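# Storage notebook: late keepers, end of winter check

Opened the cold room at Bidwood this morning and the smell nearly knocked me over, in the best way. Pineapple, a bit of rose, something like the inside of an old cupboard. Last year at this point it smelled of vinegar and wet cardboard, so I was grinning before I had even found the light switch.

Where we stand: 1,104 apples went in after picking, and 442 are still in the racks. That includes everything we ate, pressed, cut up for starch tests or gave to Raili's neighbors, so please don't read it as a loss rate! The real losses are in the back of the blue binder, sorted by cause. Bitter pit is way down. Shrivel is the big one now.
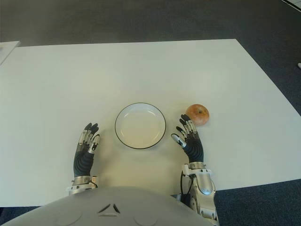 Shrivel first, then. The top racks are the worst, same as before, and I'm now pretty sure it's the fan. It runs whenever the compressor runs and blows straight across the upper trays. Apples back there feel leathery near the stem and the skin has started to wrinkle in those fine lines that look like a dry riverbed. The lower trays, same variety, same picking, are still tight enough to squeak when you rub two together. I love that squeak.

Joonas Kauppinen thinks a sheet of hardboard hung in front of the top racks would do it. I'd like to try perforated liners too, but not at the same time, or we won't know which one helped. Hardboard first. He has an offcut that should fit once the corner is trimmed.

The damp sand pans on the floor are a keeper (sorry). The hygrometer has been much steadier with them in, and all they need is a jug of water when the top looks pale. I forgot for a good while in the middle of winter and you can see the dip on the chart, clear as anything.

Now the fun part – the tasting. We did the Jirkum seedling against the Tikkanen russet, both cut at room temperature after sitting out overnight. I've been a russet person forever and went in fully expecting to write another page about nuts and pears.

Jirkum walked all over it! At picking this thing was close to inedible, all acid and starch, and it dried out your mouth like strong tea. We nearly sent the whole lot to the press. Now the acid has come down to where it's just bright, the sugar is right there behind it, and there's a perfume in the skin that I can't place. Raili Pelkonen says quince. I say lemon peel and then quince. The flesh is still crisp, breaks in big pieces, doesn't go to wool in the mouth. Browning after cutting was slow, and the halves I left on the bench through lunch still looked decent.

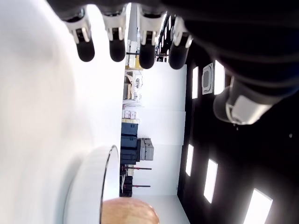
The russet was fine. Sweet, dense, a little tired. I suspect it peaked before the new year and we should have eaten it then. For next season I want a tasting from each rack every month, even if it's only a slice and a line in the book, so we catch the peak and don't just find out it has passed.

Iodine test on Jirkum: no stain at all on the cut faces, so the starch is fully gone. Penetrometer readings are in the binder. Note that I pressed on the shaded side and the blushed side separately and the blushed side was firmer every time, which I'd love somebody to explain to me. Is that sun, or is it the way they were lying in the tray?

Found 3 fruits with core rot that looked perfect from outside. All had an open calyx – you could push a toothpick straight in. Worth checking for that at picking and putting the open ones in the eat-soon box. It takes a second per apple and would spare the ones next to them.
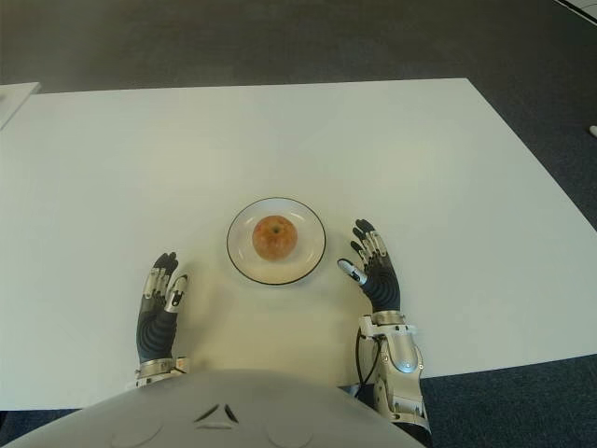
*Page last changed: March 2024*

Added after talking to Raili: she wants scion wood from the Jirkum tree and I'm all for it. The wood is still dormant, buds tight, and she can wrap it in damp newspaper and keep it in the small fridge (not the cold room! the fruit gives off ethylene and it can kill the buds). Grafting in April if the rootstocks have started moving. She'd like whip and tongue on the thinner stocks and a cleft on the old stump by the gate.

The labels also need sorting out. I've been typing everything into Editz, but the tray tags are in pencil and the damp is eating them. Joonas has a roll of soft aluminum tape you can write on with a dead ballpoint. Going to tag 2 trays that way and leave the rest alone until I see how they hold up.

To do:

- hardboard in front of the top racks
- top up the sand pans
- move the soft russets to the kitchen crate, sauce this week
- cut Jirkum wood, label it, wrap it
- order iodine, the brown bottle is nearly dry
- ask Joonas about the squeal from the compressor when it starts up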